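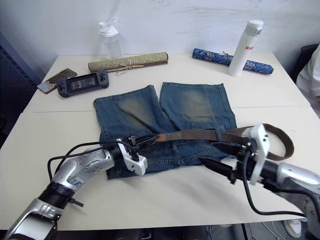

Teaching the Sirkix Two-Arm Kit to Handle a Belt

Posted August 2021 by Kaja Rebane

Belts are my favorite test for this kit. A towel forgives almost anything, but a belt is stiff in one direction, floppy in the other, and has a heavy lump of metal on one end. If you've finished the folding lessons that come with the Sirkix, you're ready for this!

What you need

The kit with both grippers fitted, firmware 2312 or later, a light-colored table, and a pair of shorts with wide belt loops. Denim is great — it stays where you put it. Pick a woven belt for your first tries. Leather slides out of the fingers.

Setting up

1. Lay the shorts flat with the waistband toward the arms and the legs pointing away.
2. Thread the belt through the loops by hand. Leave the loose end long enough to curl on the table next to the shorts.
3. Check that the wrist cables have slack. Swing each arm across the work area once and watch the loops.
4. Push anything you don't want knocked over to the far edge.

Recording the moves

Start a new task and name it. Bring the left gripper down on the buckle end, angled toward the table, and close it slowly. I use 33 percent grip force, and Aigars Priedītis likes it lower. Then bring the right gripper in from the side so its fingers sit along the strap.

Now hold with the left and pull gently with the right. Short pulls work much better than one long one, and you'll see the denim bunch up if you overdo it. Open the right gripper, slide back toward the buckle, and repeat.

Record eight good runs before you train. Move the shorts a little each time, and curl the loose end a different way too (I skipped this at first and had to start over).

If it goes wrong

Error 1207 means one wrist has hit its turn limit. Back the arm off and come in flatter.

If the buckle keeps slipping, grab the belt just behind it. Jurgita Priedītis has a buckle-first version on the Lulgate forum, and I'm trying that one next!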